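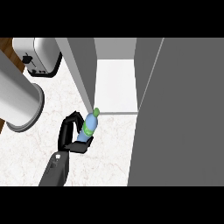

Item 4, bottle handling, simulated kitchen. Black two-finger gripper at a light blue bottle with a green cap.

Rerkuler Kitchen Arm Trial Package: Pre-Purchase Inspection
Inspector: Santeri Väisänen
Supplier: Hunetier
Buyer: Nellow
Period: November

1. License opens on a clean machine
PASS, on attempt 3. The first two wanted a password that was in the welcome letter. The welcome letter was in the software.

2. Emergency stop reachable from every screen
PASS WITH COMMENT. It is on every screen. On the settings screen it sits next to "Save" and is the same shade of red. Supplier to move one of them. I have a preference as to which.

3. Stop halts the arm in mid-motion
PASS. 17 stops, 17 halts. The restart chime could be quieter.

4. Grip on a tilted bottle
OPEN. One finger goes over toward the label and the other runs under the base, with a gap between them. The brochure calls this "adaptive cradling." I'd like to see the force numbers before I call it anything. Retest with the bottle upright and again on its side.

5. Clearance from fixed objects
OPEN. The tall gray panel is right behind the cap end, and the toaster is over in the far corner. The panel worries me more. Minimum distance setting is blank in the file we were sent. Blank is apparently read as zero.

6. Collision warnings logged
FAIL. The log holds 130 lines and then starts writing over itself, oldest first. Fine for a diary. Supplier says a longer log comes with the premium tier.

7. Manual matches product
FAIL. Chapter 2 covers a different arm. Nice arm, from the sound of it.

8. Support line answered
PASS. Picked up at 4:40 p.m. by a patient man who also had the wrong manual.

9. Training for operators
N/A until item 7 is fixed.

Result: HOLD. Do not sign the Hunetier service plan until items 4 to 7 are closed. Kokkonen's quote stays on file and is good through the end of the month. Send corrections to me in writing, please, and no more slide decks.

S. Väisänen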